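3 March 2023

In before eight. Left arm at the table cell had stopped overnight with a gripper fault, so I spent most of the morning on that and didn't get to the Findow order until after lunch.

The log said 2,740 cycles since the last service. We are supposed to do the fingers every 2,000, so that one is on me. I had it down for the end of the week and let it slide when the Ghauri people were visiting.

Powered down, took the gripper off at the wrist. Four screws, one of them tight enough that I thought I was going to round it. Got it with the longer key. The finger pads were worn smooth on the inside faces, worse on one side than the other. That fits with what Eyerusalem has been saying about the cutlery turning in the grip. I had been blaming the script.

Put new pads on and cleaned out the slide. A fair amount of gray dust in there. One small dab of grease on each side and wiped off the rest. Last time I used too much and it ended up on the plates.

Checked the camera bracket while I had it in my hand. One bolt had backed out maybe half a turn. Tightened it and put a paint mark across the head so I can see if it moves again. That meant redoing the camera calibration, which I would have had to do anyway with the gripper coming off. Took two tries. The first gave a bad number and I found I had loaded the old board file from May.

Opened and closed the gripper 50 times with nothing in it. No fault. Then went over to the place setting job at slow speed, with my hand near the stop.
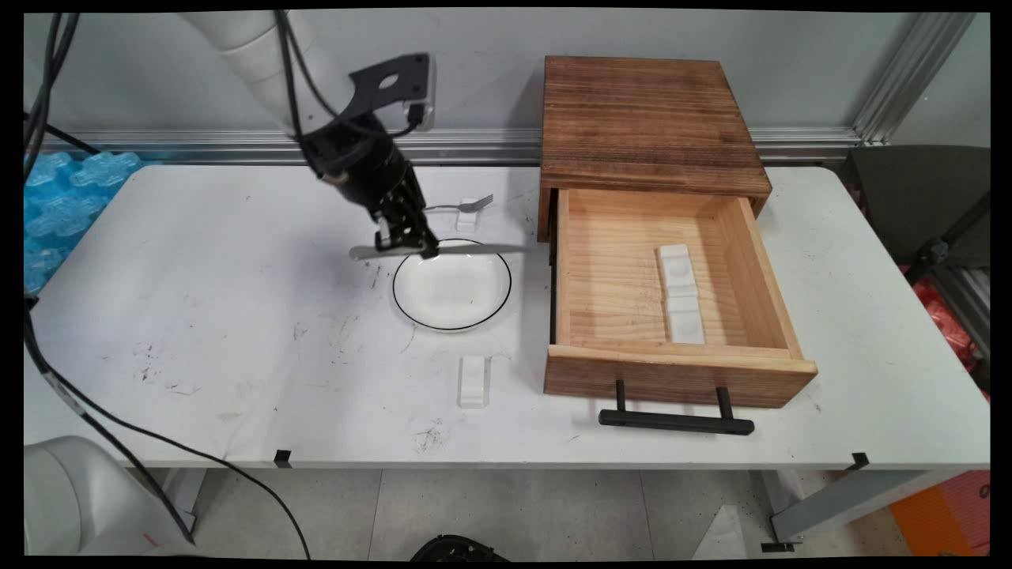
The knife is the one I care about, being thin and heavier at one end. I dropped the grip force a little from where it was, as the new pads bite better. Fork was fine on the first setting. I wrote both values on the card inside the controller door and crossed out the old ones.

The drawer pull still bothers me. It opens fine, but the arm goes a bit past where the drawer wants to stop and you can hear it. I took the end point back a few millimeters and will listen again tomorrow. If that doesn't do it I'll look at how the cabinet is held down.

Also looked over the cables. The one along the upper arm needs more slack near the shoulder, so I moved the tie. No cracks in the jacket that I could find. The other one I left alone.

Eyerusalem Wako came by around eleven and we agreed to change the service interval in Nirna so that it sends a warning 500 cycles early. She will set it up. I asked her to have it go to both of us.

Only one set of pads left in the cupboard now. Sent the order to Jaramex before lunch, two sets, plus a spare bracket bolt. They said they'd confirm the delivery date by email and I haven't seen anything yet.

Ran the job at normal speed from one until I left, nearly four hours. No gripper faults. Need to bring my own hex keys back from the cell, I left them on the windowsill.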